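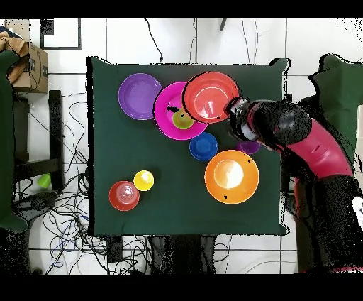 Cisternas Beach Handball Cup

The Cisternas Beach Handball Cup, known for sponsorship reasons as the Vevero Cup, is an annual beach handball tournament for club teams held in the coastal town of Cisternas. It is played in May on the sand courts next to the old ferry landing. The event is organized by the Cisternas Handball Association and is open to both registered clubs and invited selections. The main draw has 16 teams.

History

The tournament grew out of a preseason meeting between Cisternas and the neighboring town of Gerero, whose indoor clubs wanted outdoor games after the league season ended. The first matches were played on a single court marked with rope. Efraín Llanos, then a goalkeeper for Cisternas, drew up the original playing schedule and served as tournament director for the first several editions.

Foreign clubs were first invited after Llanos made contact with Plamov, a club that had been touring the coast. Plamov reached the final in its first appearance and lost to Gerero in a shoot-out. The club has entered every edition since and is the only foreign team to have won the title more than once.

One edition was cut short by high winds. The semifinals had been completed, but the final was called off and the trophy was not awarded. The association lists the edition in its records without a winner.

Format

Teams are drawn into four groups of four. Each team plays the other three in its group, and the top 2 in each group move on to the quarterfinals. Teams that finish third or fourth go into a separate bracket, the Landing Trophy, which is played on the smaller court. From the quarterfinals on, all matches are single elimination. A third-place match is played before the final.

Ties in the group standings are broken first by the result between the teams concerned, then by the difference in sets won and lost, and then by point difference. If teams are still level, lots are drawn.

Rules

Matches follow the general rules of beach handball. Each side has four players on the court, one of them the goalkeeper. A match consists of two halves that are scored separately, and a team that wins both halves wins the match. If each team takes one half, the match is decided by a shoot-out in which a player runs toward the goal against the opposing goalkeeper.

A goal scored by the goalkeeper, a spin shot or an in-flight goal is worth 2 points. Other goals from open play are worth one. The tournament has its own rule on squad lists: a player may be added up to the end of the group stage if an injured player is withdrawn, but the withdrawn player may not return.

Venue

The center court has fixed seating for 202 spectators on a concrete stand built into the sea wall. Further standing room is available along the promenade side. The two outer courts have no seating. Lights were added to the center court so that the final could be moved to the evening, and it now starts at 8 p.m.

Sand for the courts is raked and leveled each morning. Group matches begin at 9 a.m. and stop for a midday break on all courts.
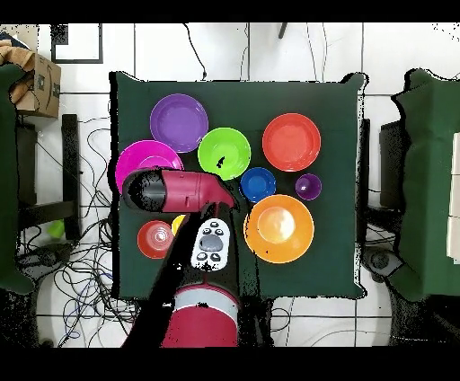
Plastic plates and bowls on a green tablecloth

Notable players and officials

Hauwa Ogbonna played for Gerero in the women's exhibition matches and later coached the men's team to the title. She was the first woman to coach a winning side at the tournament.

Miklós Sipos holds the tournament record for career points, all of them scored for Plamov. Most of his goals came from spin shots, and he was named best player in two different editions.

Kevin Espinoza, a left-handed wing from Cisternas, scored the deciding shoot-out goal in the home club's most recent final win. He retired from indoor handball the following season but still plays on sand.

Lutz Lammers refereed the final several times before becoming head of officials. He introduced the practice of assigning the same pair of referees to both semifinals.

Awards

Individual awards are given to the best player, best goalkeeper, best defender and top scorer. The first three are chosen by a vote of the head coaches, who may not vote for members of their own team. The fair play award goes to the team with the fewest suspensions.

See also

Gerero Handball Club
Landing Trophy
List of beach handball tournaments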